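Why Does Bread Rise?

June – Bunthorpe Children's Learning Desk
47 shares | 4 comments

Bread dough rises with the help of yeast, a living thing too small to see without a microscope. Yeast feeds on sugars in the dough and gives off a gas called carbon dioxide. The gas makes tiny bubbles, and the stretchy dough traps them. 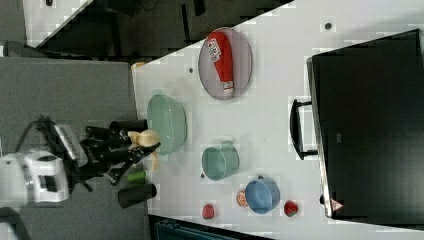
Warmth helps yeast work faster – cold slows it down. In the oven, the heat stops the yeast, and the bubbles stay behind as small holes in the loaf.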